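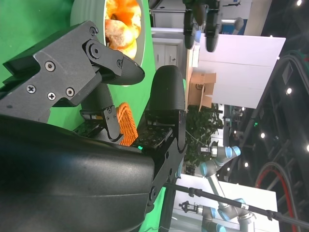 How do you lay out a snack table so it still looks okay after an hour of people grabbing things?

Put the food in bowls, leave the baskets for dry stuff, and keep more bare table than you think you need. I've set up a lot of these tables at trade halls now, so I'm going to write down how I do it. Thread.

2/ Cloth first. I use plain bright green. White shows every crumb and every ring from a cup, and patterns make the food hard to see. Pull it tight, clip it under the table, and don't iron it on site. You won't have an outlet.

3/ Orange looks good on green. So does pink. Brown food on green looks sad, so if you're serving brownies put them on a white plate and give them some room.

4/ My woven baskets are orange, from Kusix. They were cheap and they stack. The rims get a bit fuzzy over time. Trim the loose strands with nail scissors before you load the car.

5/ Bowls. I carry two kinds, white ones and wide metal ones. White for small fried things and dumplings. Metal for anything round and big, like donuts.
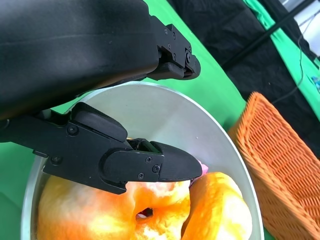
6/ Don't fill a metal bowl to the top. One layer, two if the pieces are firm. Glaze sticks to glaze, and when somebody pulls one out the one next to it comes too.

7/ If it's a display table and the food is for looking at, same rule. A bowl with a couple of big pieces in it reads fine from the aisle. Piled up, it turns into one lump of color.

8/ Someone asked about cost. The last full set I bought (cloth, clips, bowls, baskets, plates) came to $348. I've had most of it for three years. The clips are what go missing. I buy them in bags of 100 from Clegg.

9/ Cake goes on a round plate or a small round stand near the front. Cut it before you leave home. Slices standing close together hold each other up and don't dry out as fast.

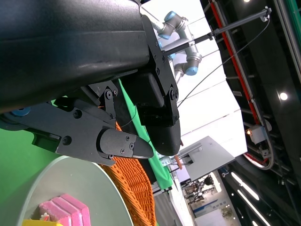
10/ I like a basket right behind the cake. It gives the low things something to lean on visually, and you can tuck the napkins in there. Leave the handle side facing you if it has one.

11/ Heights: low in front, taller in back. That's all I do. I tried tiered stands for a season and sold them to Sulastri Yusof, who does weddings and has a use for them.

12/ Labels. Small printed cards, flat on the cloth. Standing ones fall over every time the door opens. Print them in color and big enough to read from a step away, and put allergens on the same side as the name.

13/ Biggest hall I've done was Pemunach in January. The sheet at the desk said 3,803 visitors over the run. I had some 16 feet of table and it was plenty. What I ran out of was napkins.

14/ Lighting in halls comes from way up high and it's usually a bit cold. Yellow and orange food does better under it than anything pale. Check your table from where people will be walking before they open the doors.

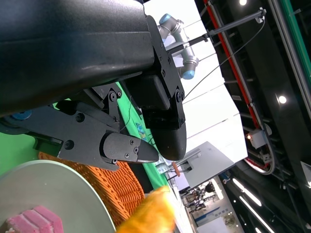
15/ Refills: bring a full bowl out and take the old one away. Topping up in front of people is slow and you end up with the oldest pieces at the bottom. Wipe the spot while it's clear.

16/ Crumbs on the cloth, use a dry pastry brush and a dustpan. A damp rag leaves a dark patch that stays until lunch.

17/ Pack up in this order: food, cards, plates, bowls, baskets, cloth. Fold the cloth inward so the crumbs stay in it, then shake it out at home. Baskets go on top in the car or they get crushed.

18/ Somebody will want to know about the Prusotska stacking crates. They're good. The lids are stiff when new. I have four and would like two more.

19/ I'll post my packing list tomorrow morning once I've typed it up. It's on the back of an envelope right now.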